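Minutes of the house meeting, Skullorthorpe shared house, ground floor
March 11, 2024
Subject: laundry, hangers and the big table

The meeting was opened after the evening meal. The minutes of February were read and accepted with one correction: the Groen drying line is 2 metres long and it stays on the balcony. 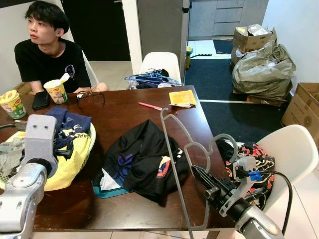 Prernia Trestico
Minute-taker for the ground floor

1. The big table
It was said again that the brown table is used for eating and for laundry at the same time. Noodle cups stand there next to glasses, a phone and clothes which wait for a hanger. Some residents find this normal, others do not like to have their shirt so near to the soup. After discussion it was agreed:
– Food has the table until the meal is finished, then the cups go to the bin.
– The round white basket may stand on the table only while somebody is putting clothes on hangers.
– Pens, papers and glasses are taken away by their owner before the clothes come.
The proposal to buy a second table for 65 pounds was not accepted. It can come back when the house fund is over 100 pounds.

2. The clothing rack
The rack stays in its corner, on the side of the dark curtain. Moving it to the hall was discussed, but the hall is too narrow for the long coats.

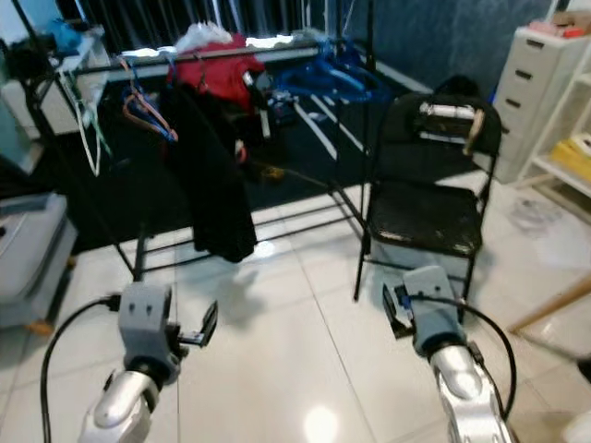 The black rack with hangers and clothes, on the tiled floor.

There are many hangers on the rail and it is difficult to find place for a new garment. It was agreed to keep the hangers together by colour – blue at one end, orange and pink at the other. Heavy things should not be laid on top of the rail. What is found on the floor behind the rack will be put in the basket, and the owner can take it from there.

3. Other matters
The floor cleaning list was passed round and filled in until the next meeting. The question of a shoe shelf is moved to the next agenda.

The meeting was closed at 9 p.m.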